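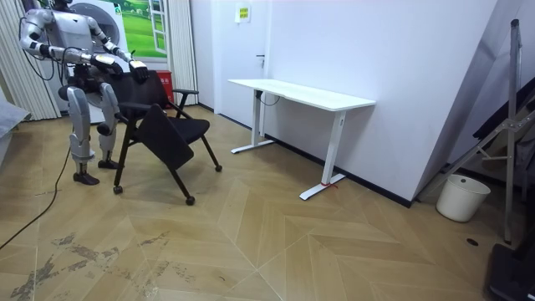 About Skoltine

Skoltine is a small language school on the second floor over the bakery in Gollbridge. Evening classes mostly. English for people who just moved here, plus Finnish and Zulu when there's enough sign-ups. Been going since Ntombi Gumede started teaching neighbors at her kitchen table and ran out of chairs.

Who we are

Ntombi Gumede, founder. Teaches beginners and the Zulu group. Former court interpreter, 25 years of it. Speaks slowly on purpose, so don't be offended.

Dumisani Du Plessis, office and intermediate English. Handles enrolment, fees, lost umbrellas. If you emailed and got a one-line answer, that was Dumisani. He's friendlier in person.

Two part-time teachers come in for the exam prep weeks and the Finnish course. Finnish uses the Räsänen workbook, the green edition. Please don't buy the old one, the page numbers are all different and you'll be lost by chapter three.

How we teach

Small groups. Lots of talking from the first evening, grammar when it comes up. We do phone calls, doctor's appointments, complaining about a bill, small talk at the bus stop. Homework is short but we do check it. Missed a class? Ask for the sheet, Dumisani keeps spares in the tray by the door.

No language lab, no app. We tried an app once. Everybody did the first level and stopped, us included. 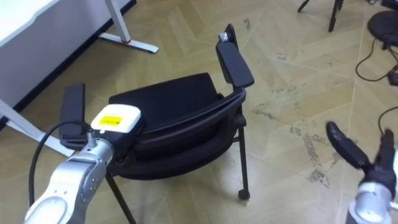 Black chair with armrests, on the parquet.

Classes run from 6 p.m. to 8 p.m. with a tea break in the middle. Morning group starts at 9:30, beginners only for now. We break for the whole of August and start back up in September with placement chats, which take fifteen minutes and are not a test. You talk, we listen, we suggest a group. If the group feels wrong after a couple weeks, you can move. People move all the time.

A bit of history

First proper classroom was a rented room in Cundell, over the tire shop. Noisy. Students learned a lot of words for car parts. We moved to Gollbridge when the lease ran out and the bakery upstairs came free, and most of the Cundell crowd followed us on the bus, which we still think about.

As of last January 1,819 people have taken at least one full course with us. Ntombi keeps the register by hand in a row of ledgers and will find your name if you visit. She'll probably remember your accent too.

Things people ask us

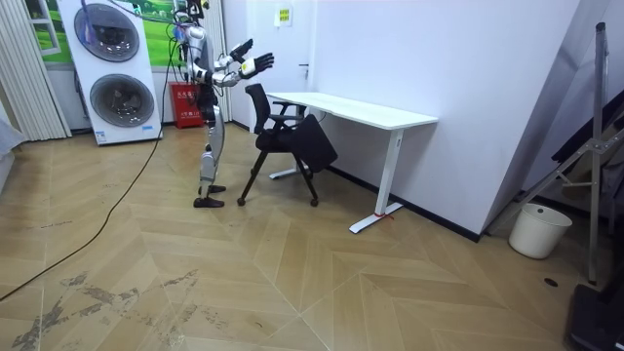 Do I need to know any English before I start?
None at all is fine for the beginners group. Ntombi starts with names, numbers and the alphabet, and there is usually someone in the room who shares a language with you. If you can't read the Latin alphabet yet, tell us when you sign up and we'll book you in for the extra reading hour before class.

Fees

A ten-week course is $66, workbook not included. Pay in one go or in 2 parts, second part due by week five. Cash, card or check. If money is tight come talk to us before you decide not to come, we have a few reduced places each term and they don't always get used. Refunds up to the second lesson, after that we can move you to a later term but can't pay back.
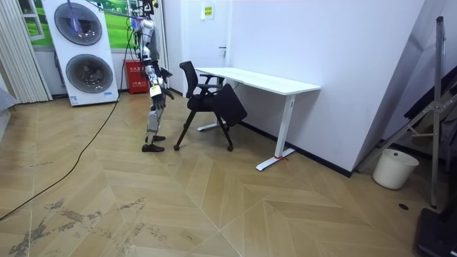
Reduced places go by conversation, no forms. Exam prep is priced seperately because the exam board sets its own fee and it changes every year. Ask for the current one.

Other stuff we do

Conversation table, last week of every month, free, open to anyone in Gollbridge including people who have never taken a class. Native speakers very welcome, we're always short of them. Letter help on request: bring the letter, we'll read it with you and explain what it wants. We can't give legal advice, but we can tell you who does. Summer picnic in June, bring a dish and be ready to explain whats in it.

Finding us

Side door, left of the bakery. Ring the top bell, the lower one is for the flour deliveries. Stairs only, sorry. If stairs are a problem we borrow the library meeting room for some groups, so get in touch first and we'll see which ones. Bus stops across the street. Office is open from 4 p.m. until the last class goes home.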